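Home Kitchen Laundry Bedroom Small Repairs Contact

4 min read

How to Get a Fitted Sheet to Stay Put (and Mostly Smooth)

I put off writing this one for ages, as it felt a bit silly to explain how to put a sheet on a bed. Then my cousin moved into her new place in August, called me at 9 in the evening with a sheet over her shoulder and one corner popping off every time she did the next, and I talked her through the whole thing by phone. So for her, and for anyone else who has wrestled a big mattress alone after a long day, this is how I do it.

What you need

A fitted sheet that is deep enough for your mattress, a spray bottle of plain water, and a little patience. If you have a mattress topper, measure the mattress and topper together before you buy. My old sheets from Naidu were lovely and soft, but they were made for a thinner mattress than mine and I fought them for 2 years before I finally gave in and bought deeper ones.

Step 1. Clear the bed completely. Pillows, blankets, the sweater you took off last night - all of it goes on a chair. Run your hand over the bare mattress and brush off any crumbs or lint.

Step 2. Find the label. On most sheets it sits at a bottom corner, but makers differ, so check yours once and remember it. If there is no label, look for the longer side. I sewed a few stitches of red thread inside one foot corner of mine, and it has saved me a lot of turning the thing around and muttering.

Step 3. Start at the headboard. Do the corner that is hardest to reach first, while the sheet is still loose and forgiving. Lift the mattress with one hand and tuck the elastic well underneath, a good hand's width if you can manage it. Then do the opposite corner at the foot, going diagonally. The last two corners will take a tug, but they should go on without pulling the first ones off.

Step 4. Smooth from the middle out. Use your flat forearms and push toward the sides, then walk around and tuck whatever you've gathered under the mattress. Mist any stubborn creases lightly, smooth them again, and let the sheet dry before you put the blankets back.

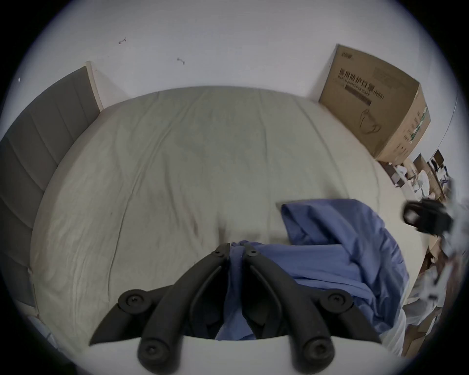
Light, plain colors are my favorite for sheets, and they do ask for a bit more smoothing than a busy print does. Please don't chase perfection, though. Long, soft wrinkles running diagonally across the top, on a sheet that is otherwise fairly taut, are perfectly fine to sleep on, and you can ease them by pulling gently at the corners they point toward. With a tall padded headboard, slide your hand down between it and the mattress to be sure the elastic hasn't bunched up there. And if you keep a big cardboard box at the far corner, move it before you begin, or you'll be tucking that corner in with your fingertips.

Step 5. Give it a night. If a corner has crept up by morning, try sheet straps. I use a set of 3 from Prenix and only move them on laundry day.

Comments

Aravind Marar: The diagonal trick worked for me, thank you! I had been going around in a circle all my life.

loft_and_linen: Do you iron yours?

Reply from the author: Only when my mother visits - and then just the part that folds over.

teabythewindow: Red thread going in tonight.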